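The Grip That Would Not Let Go

By Imani Mfaume

It was a little after four in the afternoon when the finger tip went, and Kenza Radwan remembers the time because the kettle had just clicked off and she was deciding whether she could be bothered to stand up.

She had been folding since breakfast. Folding is most of what they do at Sternside, a small outfit above a tyre shop, where the aim is to teach a machine to put away a household's washing without tearing it, dropping it or giving up halfway. Kenza and her colleagues do the job themselves first, in real bedrooms, with a hand-held gripper, and the recordings go off to train the robot arm that will one day (they hope!) do it alone.

The fault, when it came, was a quiet one. The fingers closed on the waistband of a pair of trousers, as they had done all week, and when Kenza released the trigger they stayed shut. She pulled. Then, as most of us would, she reached in with her free hand to help the cloth along, and the fingers snapped open and shut again on the side of her thumb.

"It was a pinch, a good hard one, and I said something my mother wouldn't have liked," she told me, and held up the thumb, which has healed perfectly well. What bothered her more was the thought of the same fingers on the end of an arm with a motor behind it, in a house with a curious toddler.

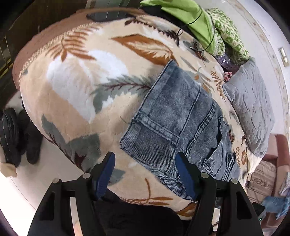 Denim, I learned over a very long lunch, is a trying sort of cloth for a gripper. A tea towel gives way at once. A pair of jeans has seams you could climb with, doubled over and doubled again at the hem and the pockets, and a finger that closes happily on one layer may find itself wedged on four. Moataz Erraji, who looks after the hardware, had always worried about thin things slipping out. He had never given much thought to thick things staying in.

He took the tool apart on his kitchen table that evening and found the return spring stretched and a small burr on the slide it runs along. The spring came from a supplier called Bouzid and was rated for far more use than it had been given. The burr was harder to explain, and it took him most of March. He built a rig out of an old drawer runner and closed a spare gripper on a folded hem, over and over, until it stuck at the 958th go. A second one managed only 253. Both had the same rough edge in the same place, where heavy seams had been nudging the finger slightly sideways each time it shut.

I asked whether anyone had noticed earlier signs, and there was a rather long silence, during which Sanaa Metwally passed me the bread. She keeps the logs, and she had gone back through them the morning after. There were 22 notes saying the grip felt "sticky" or "slow", written by different people in different weeks, and every one had been closed with a wipe and a drop of oil.

"I closed nine of those myself," she said. "You think, well, it's working now."

The mended version has a wider slide, a stiffer spring and a red tab that frees both fingers with one push. Sanaa's contribution is a rule on a sheet of paper by the door: a gripper that sticks once is put in the box, and it stays in the box until Moataz has had it open. The box was fuller than he would have liked for a while. Kenza has her own rule as well, about keeping her free hand flat on the bed until the fingers are properly apart, and she admits she still has to remind herself of it when she's tired.

They have gone back to folding jeans, more than 700 pairs since the repair, and the slides are measured at the end of each week. Moataz showed me the latest readings on his phone. One of them was a shade higher than the others, and he was planning to take that gripper apart after we'd had our pudding.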